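Gripper comparison, bottle cell — interim report, November

Quick one this time, full tables to follow once the last runs are in.

Where we are: two grippers compared in sim, the Ziko parallel jaw and the Nidell three-finger. Same arm, same controller, same crate and tray. 400 picks each on the first round, then a long run of 3000 on the Ziko only. Nidell long run not started, the licence for the Landeg contact plugin lapsed and took 6 days to sort out. Sorted now.

Results so far. Ziko ahead on cycle time and on neck grasps. Nidell more forgiving when the bottle is off its spot but it needs more room round the neck and keeps knocking the one next door. Worst with the bottles close together. We did try a narrower approach path, helped a bit, not enough to change the order.

Failures on the Ziko: 26 in the long run, nearly all slips during the lift. Most go away with a slower first few centimetres. Haven't settled on a speed yet — the controller people want one number for all bottle types and I'm not sure we can give them one.

Camera work is behind. Skukberg depth unit modelled but the noise on brown glass is far too clean compared to what we get on the bench, so pose results shoudl be treated as optimistic for now. Fix planned before the next report.

Parallel jaw over the tray, both views: 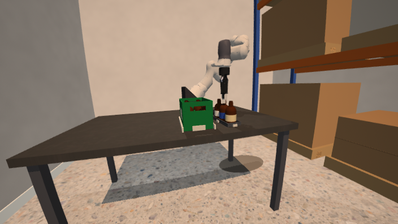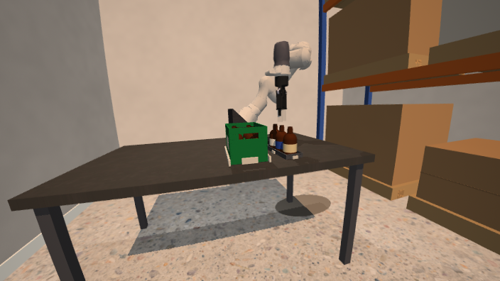

Spacing is the main job for next month. Plan is to vary the gap between bottles and the height the fingers come down from, then repeat for both grippers. At present all the starts are like the ones shown, three brown bottles on the dark tray beside the green crate and the gripper pointing straight down, and that is kind to the Ziko. Need tilted approaches in there too. Also different labels, the pose estimate seems to lean on them more than we thougt.

Spend is on track apart from compute, which will go over by up to 6 per cent if we do the Nidell long run at full length. Would like a yes or no on that before we queue it. Bench trials still to be booked, waiting on the arm.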